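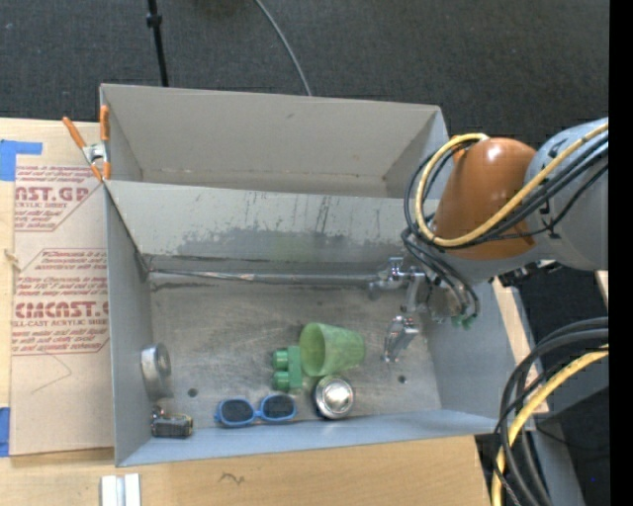 Two-compartment open bin, grey, on a wooden tabletop.

Briment Bench Mat, 700 mm

Cut-resistant mat for packing and sorting benches. Thickness 2 mm, hardness 70 Shore A. Lies flat without adhesive – wipe the bench down before fitting. Trim with a straight blade, marked side up.

Colours: Nastitz (dark green), Java (brown). The Bawa finish is no longer stocked.
Supplied in single rolls. Minimum trade order 3000 mm of length.
Clean with mild soap. Do not use solvents.

Trade orders: Akosua Ofori
Page updated Sep 30, 2021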